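Handheld grippers: tracking the second hand with a top marker vs. visual SLAM only

Forum index > Manipulation > Grippers and end effectors

tinsnips
Posted January 4, 2022

We've been trying two styles of handheld gripper for bimanual work and I'd like opinions before we build more. Both have a wide-angle camera on the tool. The first version does everything from its own camera and IMU. The second has a square fiducial on top so that the other hand's camera can see it and give us a direct relative pose between the two.

Through December we logged 433 episodes, all two-handed, mostly folding cloth and moving things between a bin and a table. Trajectories were worked out afterwards with our usual SLAM pipeline. Single-hand tracking is fine. The distance between the two hands is where it goes wrong. On bad runs the two trajectories disagree by 40 mm by the end, and a policy trained on that closes on air.

With the marker in view the error drops to 7 mm. The trouble is how often it's in view. When people work with their elbows in, the tag tilts away, or the other hand blocks it. 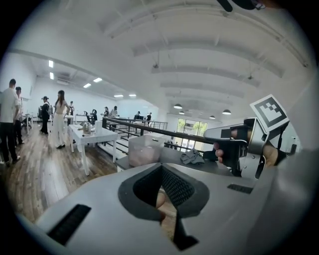 So the options as I see them are to put a tag on two or three faces of the housing, to keep the single tag and trust SLAM to fill the gaps, or to go to external tracking and give up on being portable. I'm leaning toward the first. Weight is my main objection, as the operators already complain about their wrists by the end of a session.

Fingers are the Flomard soft ones on both versions. I have no complaints about those.

gantry_goose
Reply #2

What's your tag size and what resolution are you recording at? 7 mm sounds high for two hands that are usually within arm's reach of each other. I'd expect half that with a decent calibration. Fisheye lenses are rough on tags near the border of the image, and that's where your other hand is going to be most of the time.

Undistort first, then detect. If you're running the detector on the raw fisheye image, that's your problem right there.

tinsnips
Reply #3

We undistort first. Calibration was done once per camera when they were mounted and not repeated. I suppose they could have moved. One of them was dropped on the concrete stairs before Christmas and I couldn't tell you for certain which one.

gantry_goose
Reply #4

Recalibrate both and run it again before you change any hardware.

Wattlebird
Reply #5

I'd go against the extra tags. We had a cube with five tags on it for a season and the flips drove us mad. When a square tag is small and close to front-on, the pose solver can pick the mirrored solution, so the hand jumps about and your smoothing turns that into a nice believable wobble. You don't notice until the robot does it too.

One big tag, well lit, and throw out frames where the reprojection error is high. Let SLAM carry the rest. Matte laminate on the tag as well. Ceiling panels will glare off anything glossy.

pkettle
Reply #6

Disagree with Wattlebird on the cube. Flips happen because people solve each tag separately. If you treat the whole cube as one rigid body and solve all the visible corners together, the ambiguity mostly goes away once two faces are showing. We've done it this way for two years on Skornberg wrists and I wouldn't go back.

Weight is a fair objection, but a printed shell with thin walls is next to nothing beside the camera and battery.

Wattlebird
Reply #7

"Once two faces are showing" is doing a lot of work there. On ours it was one face more often than two. The faces also have to be where you think they are. Ours were glued on by hand and out by a millimetre or so, and we never measured them properly. Yours might be better made.

pkettle
Reply #8

That's a build problem. Calibrate the cube from a video before you use it. It takes an afternoon.

sengul_a
Reply #9

Hello, Şengül Altıntaş here. I worked on the Ekinci tracking mount, so take this with whatever salt you like.

Have you looked at the room as a source of the error? SLAM in a big open office has two difficulties. A lot of the wall is plain white with no features on it, and the features you do get are far away, so small translations barely move them. Anyone walking through the background adds more. If the operator faces the long side of the room you'll see more drift than if they face a shelf a metre and a half off.

We tested this by doing the same task in two spots, one facing open space and one facing a cluttered bench. The bench was clearly better. A few printed posters on a stand behind the table did nearly the same job. I'd try that first. It adds no weight to the tool.

On external tracking, it's very good and very dull to set up. Once you have it you only collect data in one room.

tinsnips
Reply #10

Thanks, that's useful. Our operators do face down the length of the floor, and there are usually people at desks back there. I hadn't connected that with the drift. We also map the space once in the morning and use the same map all day, and chairs and bins get shifted between runs.

sengul_a
Reply #11

Remap after lunch at least. And do the mapping pass slowly, with the tool at the height you'll be working at.

ratchet_and_paul
Reply #12

Slightly off topic, but has anyone here used the Zeden controller to replay this sort of data on two arms? We have one on loan and the timing between arms isn't what the sheet says. I get a lag on the second arm that changes from run to run. It's not huge, but it would look just like the relative pose error being described here. Tinsnips, are you sure that your closing-on-air problem is in the data and not in the playback?

tinsnips
Reply #13

Reasonably sure. The 40 mm is measured from the recordings, by touching the fingertips together at the start and end of a run and comparing. No robot involved. But I haven't ruled out a second problem on the arm side. We aren't using Zeden.

gantry_goose
Reply #14

The fingertip touch is a good check. Do it in the middle of the run as well, then you'll know whether it drifts steadily or goes all at once. All at once means lost tracking, and a poster won't fix that.

Ratchet, start your own thread for the Zeden thing. Include your bus rate. I have a guess, but it needs numbers.

ratchet_and_paul
Reply #15

Will do.

tinsnips
Reply #16

Plan for now: recalibrate both cameras, posters behind the table, remap twice a day, touch check at start, middle and end. Tag stays as is. If relative error is still bad I'll print one of pkettle's shells and try the joint solve. Could you post the wall thickness you used?

pkettle
Reply #17

1.2 mm, PETG, with a rib across each face or it warps. Drawing's in my old thread on wrist mounts, second page I think. The file name says 832, which is only our part number.

Wattlebird
Reply #18

Measure the faces.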